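Neter project report, December 2024
Group: Manon Ouellet, Colton Caron and me (Amerley Bawa)

OK so our arm was supposed to pick things up in simulation and carry them over. It kept stopping dead with a grip fault instead, and this is the story of that. Colton blamed my code first (rude!) but we all dug in.

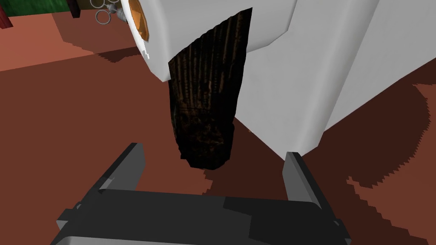
Fig. 1. Gripper camera, fingers open near the big white object.

Our log had 11 grip faults, and most of them came from the framed desert picture. I really thought the thin frame would be easy. 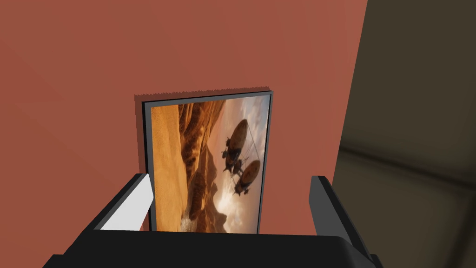
Fig. 2. Framed picture between the fingers, red wall behind.

Manon went through the close command line by line while I replayed the runs, over and over. 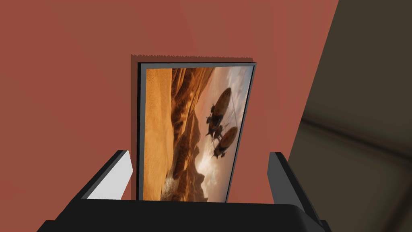
Fig. 3. Fingers open, gap on the right side.

We found it in the timeout, which I had set to 5 steps when the fingers needed way more. 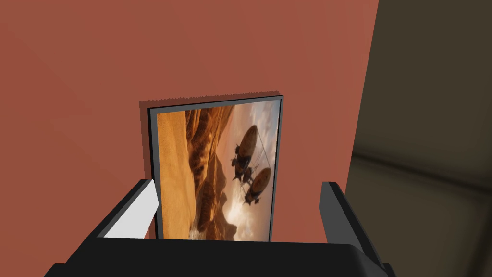
The fault code was the same every time, so we couldn't tell a timeout from a real miss. In the view above the left fingertip is pressed against the lower left edge of the frame, and a log line alone would never tell you that. I raised the limit to 1000 and split the code into 2 separate faults.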